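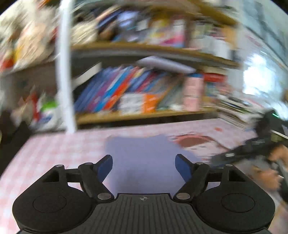 桌面叠衣

桌面叠衣，又称台上折叠，指把洗净晾干的衣物放在桌子或其他齐腰平面上折叠、叠放的家务做法，与在床上、地板上或膝上折叠相区别。这一名称在家政读物里使用得很随意，有的作者把熨烫后的折叠也算进去，有的只指针织衫、T恤一类不必熨烫的衣物。本条目取后一种较窄的用法。

关于桌面叠衣的好处，流传的说法远多于可以核对的材料。常见的主张包括省时、护腰、减少褶皱、节约柜内空间，其中护腰一项大致讲得通，其余几项要看衣料、桌面和叠的人，很难一概而论。

名称

“台上折叠”一词见于家政丛书《Ilari家务手册》的中译本，原文用语较长，译者作了压缩。后来的读物多写作“桌面叠衣”，也有写“平台叠衣”的。有人称这一名称源自旧时洗衣作坊的行话，但未举出任何作坊的记录，引用者彼此转抄，最后都回到同一篇没有署名的短文。在找到更早的用例之前，这个说法宜存疑。

桌面与桌布

叠衣用的桌子通常就是餐桌、书桌或儿童房里的小桌，专门购置叠衣台的家庭不多。高度以站立时肘部略高于桌面为宜，坐着叠则可以矮一些。

桌面是否要铺布，各家意见相反。主张铺布的一方认为布面有摩擦，针织衣物铺开后不容易滑走，浅色衣服也不至于沾上桌面的灰。反对的一方认为桌布自身会起皱，衣服一推，布也跟着走，折边反而不准。两种情形都确实存在，差别主要在于布的厚薄和四边有没有压住。覆有塑料膜的桌布又是另一回事：表面滑，好擦，但抓不住衣料。

格纹桌布常被说成叠衣的“天然尺子”，理由是可以拿格线对齐衣边。这种说法听上去方便，用起来有几处麻烦。格子如果很小，眼睛不容易跟住同一条线；印有卡通图案的桌布，图案会把格线打断；衣服一铺开，下面的线就被盖住，能利用的只有露在外面的部分。格线对方正的毛巾、枕套还算有用，对肩线倾斜、下摆收口的毛衣用处很小。

步骤

各种手册给出的步骤名目繁多，去掉命名上的差别，剩下的大同小异：

一、衣物正面朝下铺开，抚平袖子和后背。
二、两侧向中间折，袖子顺着衣身放下。
三、由下摆向领口对折一次，厚衣物到此为止。
四、薄衣物再折一次，或折成三折。
五、翻到正面，放到衣堆上。

争议集中在第三步和第四步之间。Mikkelsen折法要求所有上衣一律折成三折，使其能在抽屉里竖立；反对者指出粗针毛衣折成三折后中间鼓起，放不了多久就会散开。提倡者的回答是叠得不够紧。可是叠紧了又会压出折痕，而减少折痕正是这一折法当初宣传的优点之一，两头很难都占。

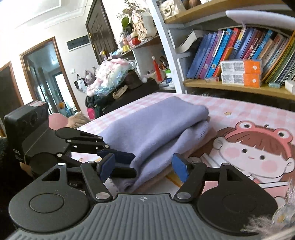

第6卷　第1173页

针织衣物

淡紫色针织衣物对折后压在米色衣物上面，是家庭衣堆里很普通的一种样子。手册作者往往坚持“重者在下，轻者在上”，并把它写成规则。就三五件的小堆而言，看不出违反这一规则会有什么后果；堆得高了，最下面的衣服确实会被压平，绒面的更明显，不过把堆分成两摞也能解决，未必要重新排序。

针织衣物宜折不宜挂，这一条争论较少。织物受自身重量牵拉，肩部容易被衣架顶出凸起，领口也会变形。但“挂一夜即毁”之类的警告显然夸大了，轻薄的细针衫短时间悬挂并无大碍。至于折叠时要不要在中间夹一张薄纸，说法不一。夹纸可以让折弯处缓和一些，对准备收起一季的毛衣或许值得；天天要穿的衣服每次都夹纸，多半坚持不下来。

速度与节省空间的说法

流传最广的一个数字是“100件衣物可在一次烧水的时间内叠完”。此话在Wavton出版的家政小册子里出现过，未说明衣物种类，也未说明烧多少水。婴儿袜子和成人外套都算一件，这样的数字没有比较意义。

Vemeo收纳课程的讲义则称，使用桌面叠衣的家庭每年可少熨1000件衣物。讲义没有附上调查方法，也没有交代这些家庭原先熨多少。许多家庭一年到头几乎不熨衣服，对他们来说，这个节省量从何谈起并不清楚。撰稿人Lensa Wako曾去信询问出处，得到的答复是一份新版讲义，数字照旧，只换了字体。

节省空间一说也需要分开看。折叠整齐的衣服比揉成一团的衣服占地小，这没有疑问。但比较的对象若是同样在床上叠好的衣服，桌子就没有什么功劳了。不少文章把“叠与不叠”的差别算在了“在哪里叠”的账上。

场所中的干扰

手册插图里的叠衣桌大多干干净净，四周也空着。普通住家则不然。桌子旁边常有书架，架上放着儿童读物、纸盒和橡皮一类小东西；毛绒玩具会占去桌角；还没有叠的衣物堆在柜面上，旁边再搁一只手提袋。叠衣能用的往往只有桌子中间的一块。

对此有两种处理办法。一种是先清空再叠，读物多半推荐这一种，认为心绪会随之平静，这属于个人感受，不在本条目讨论之列。另一种是只腾出一件上衣铺开的宽度，边叠边往旁边摞。后一种办法叠大件床单时行不通，叠童装则完全够用。把清理桌面的时间也计算进去，前一种办法未必更快，而鼓吹速度的读物很少计算这段时间。

待叠衣物的位置比桌面是否整洁更值得注意。放在身后，每取一件都要转身；放在桌子一侧的柜面或椅子上，伸手可及，动作就少。惯用手在哪一侧，是否会影响摆放，说法也不统一，习惯了哪边就用哪边的人居多。

与儿童一起叠衣

家政读物喜欢把桌面叠衣列为适合儿童参与的家务，并附上各种发展上的好处，从手眼协调一直写到数学能力。小孩能学会对边对角，这一点做过的家长大多同意。至于叠毛巾可以提高算术成绩，目前看到的都是断言，没有看到依据。

实际安排上，毛巾、手帕和短裤较易上手，带帽子的衣服和连体衣较难。卡通桌布有时被推荐为吸引儿童的手段，青蛙帽子、星星之类的图案确实讨人喜欢，只是孩子看图案与看衣服未必能同时进行。桌子若照成人的身高来选，孩子需要站在垫脚凳上，凳子要稳。

常见误解

“叠得越小越好。”折数增加，厚度和折痕也随之增加，柜子深度够用时没有必要再折。

“衣服要趁热叠。”这句话说的是刚从烘干机里取出的棉织物，趁热抚平确实容易一些。晾干的羊毛衫没有这个问题，却常常被一并写进去。

“同色放在一起便于寻找。”对衣服颜色相差很大的人有用；衣柜里大半是米色和灰色的人，按厚薄或袖长来分更容易找到。

“折痕朝外显得整齐。”取衣时从圆边一侧抽拉，不易带出下面一件，这是朝外摆放较实在的好处。整齐与否，各人看法不同。

参见

毛衣收纳；桌布；换季整理；抽屉竖立收纳法（该条目的中立性有争议）

撰稿：Lensa Wako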